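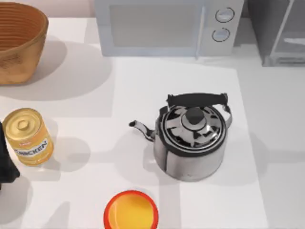
Stainless-steel kettle with black handle on a white benchtop.

Raldale BT-3 Benchtop Sealer
Penetrating water-based sealer for honed stone, concrete and terrazzo surfaces

Product overview
Raldale BT-3 is a single-component impregnating sealer for porous mineral surfaces in domestic and light commercial kitchens. It penetrates the pore structure and cures below the surface. It does not form a film, does not alter slip rating and leaves the original sheen of a honed or matte finish substantially unchanged. Slight darkening may occur on unfilled sandstone and on concrete less than 28 days old; a test patch is mandatory on both.

BT-3 replaces Raldale BT-2. The two may be used over one another once the earlier coat has fully cured. Do not blend them in the same container.

Suitable substrates
Honed marble, limestone and travertine
Granite (honed or flamed)
Precast and cast-in-place concrete benchtops
Cement-based terrazzo
Unglazed porcelain and cementitious grout

Unsuitable substrates
Resin-bound engineered stone, laminate, acrylic solid surface, glazed tile, timber, and any surface previously treated with wax or a topical acrylic. Wax must be stripped with Jadidach Alkaline Stripper, the surface neutralised, and the substrate left to dry fully before sealing.

Surface preparation
Remove silicone residue mechanically. Wash with a pH-neutral cleaner, rinse twice with clean water and dry with a microfibre cloth. Moisture content must be below 5% by mass at the time of application. Oil stains should be poulticed beforehand; BT-3 will lock in any stain that remains. Mask adjoining timber, glass and anodised aluminium. Painted splashbacks and plasterboard should be masked to a height of 200 mm above the bench.
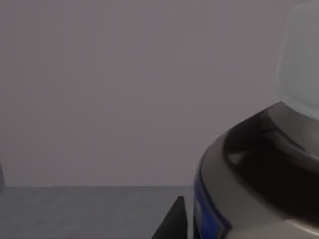 Matte grey wall above a darker grey tabletop.

Application
Shake the container before decanting. Apply with a lint-free applicator or low-pressure sprayer at 10 to 30 °C, out of direct sunlight. Work in sections no larger than can be kept wet for the full dwell time. Allow the sealer to dwell, topping up areas that absorb quickly, then remove all surplus with a clean dry cloth. Surplus left to dry will haze. Light haze can be re-wetted with fresh BT-3 and buffed off within the hour. After that, Jadidach Haze Remover is required.

Dense granite normally takes one coat. All other listed substrates require two. Pay particular attention to sink cut-outs, drainer grooves and mitred edges, where end pores are exposed and absorption is higher than on the face.

Technical data
Appearance: milky white liquid, clear when cured
Carrier: water
Active: modified silane/siloxane
Dwell time: 10 minutes
Recoat time: 3 hours
Light use: 24 hours
Full cure: 7 days at 20 °C
Coverage: up to 25 square metres per litre, depending on porosity
Storage: 5 to 35 °C, protect from freezing
Shelf life: 24 months unopened

Heat and stain resistance
BT-3 delays the absorption of water, tea, coffee, cooking oil and wine. It does not prevent acid etching of calcareous stone. Lemon juice, vinegar and kettle descaler will dull polished or honed marble whether or not the surface is sealed. Wipe up spills promptly and use a trivet under hot cookware.

Scrub resistance was assessed by Kumiko Koyama at the Rorkier laboratory on honed limestone panels. Water repellency was retained after 3,000 cycles with a nylon brush and neutral detergent. The test report is available on request and should be read with the panel preparation notes.

Maintenance
Clean with a pH-neutral product. Avoid bleach, cream cleansers and citrus-based degreasers. Check repellency annually with a few drops of water; if the surface darkens within five minutes, reapply one coat.

Pack sizes
500 mL bottle, 1 litre bottle, 5 litre jerry can. The Fujimoto lint-free applicator is sold separately, with refill pads in packs of 10.

Technical enquiries
Toshio Amano, Surface Treatments, Raldale. Please quote the batch number printed on the shoulder of the container.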